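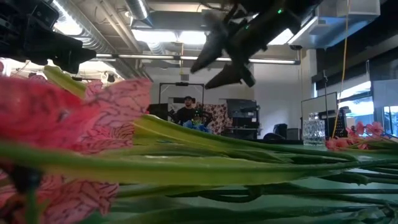 Natix Stem Kit - two-arm flower handling

Category: End Effectors & Kits > Floral / Soft Produce

Pair of black grippers, mounting plates, cabling, software license. Made for cut stems: picking one out of a bundle, turning it, placing it in a vase. Long-stemmed pink blooms with sword-like leaves are a fair test, all that foliage overlapping and the petals ruffled and easy to bruise. Glass vase at the far end of the table.

What you get
- 2 grippers, two long fingers each, swappable pads
- Overhead mounting plates (arms come down from above, table stays clear for stems)
- Stem software, 1 year of updates
- 100 spare finger pads

Green lights on the gripper body = powered and talking to the controller. If they go out mid-job, stop and check the cable first.

Setup
Allow 15 minutes per arm for mounting, longer on the first go. Matte table top please, glossy ones confuse the depth reading. Lay stems flat, all heads the same way if you can. Mixed directions works but its slower.

Limits
Not for thorns yet. Rose pads are due from Furine in March, no price so far. Wet stems ok, dripping stems no. Max 4 stems per grip and we'd really stick to one for anything with big petals.

Service
Pads wear. Swap at some 1,000 picks, sooner with woody stems. Replacments ship from Llorente, same part number for left and right.

Questions on mounting or older Stokus arms - ask for Itziar Robles, she does the adapter plates. Send your ceiling height with the first email.

Last updated: Jul 17, 2026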